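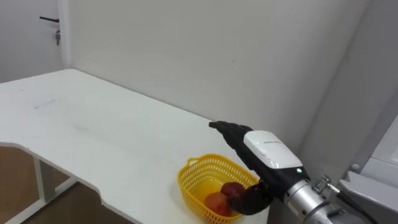

Loading your Willik larder fridge for the first time is a small job, and this section treats it as one. Do it after the fridge has stood upright and run for the period given in Section 3, and do it in small amounts. Bring the food over in something with a handle and set it down on a table near the fridge - a plastic basket with a couple of red apples in it is quite enough for a first go. The temptation to start with the whole weekly shop is strong. Kiran Rajput, who answers the telephone at Ernmont, has heard how that goes.

4.1 Before you load

1. Wipe the inside with a cloth wrung out in warm water. No bleach, no scouring pads, no family recipe involving vinegar and newspaper.
2. Open the door fully and check that it swings clear of walls, worktops and people.
3. Remove any tape left on the shelves. There is always one more piece than you think.

Note: A faint plastic smell is normal in June and every other month. It fades.

4.2 Loading fruit

1. Take out anything bruised or split and eat it, or have a word with whoever bought it.
2. Leave fruit unwashed until you want it.
3. Place the fruit in the lower compartment, behind the raised lip. Leave a gap between one apple and the next so that air can get round them.
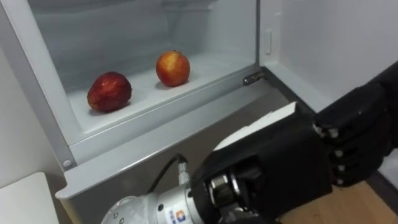
4. Keep fruit clear of the back wall, where it may freeze. A frozen apple is of interest mainly to dentists.
5. Close the door gently and press along the edge to check the seal.

CAUTION: Do not stand, sit or lean on the lip of the lower compartment. It is there to stop things rolling out. It was not designed by Mr Myroslav Pasichnyk to bear a child reaching for the top shelf, and he would like this known.

CAUTION: Keep fingers away from the hinge when closing the door.

4.3 The first week

Leave the dial at its middle setting for 168 hours before deciding that it is wrong. Turning it up and down twice a day tells you nothing and annoys the thermostat. If the fridge is still too warm after that, see Fault 16.

Apples give off a gas that hurries other produce along. Keep them away from lettuce, which needs no encouragement - it will go brown on its own as soon as you have plans for it.

Spare shelves and door seals are listed on page 54.

User Guides > Willik > Larder Fridges > Section 4: First Loading

Contact Ernmont Customer Care | © Ernmont | Back to top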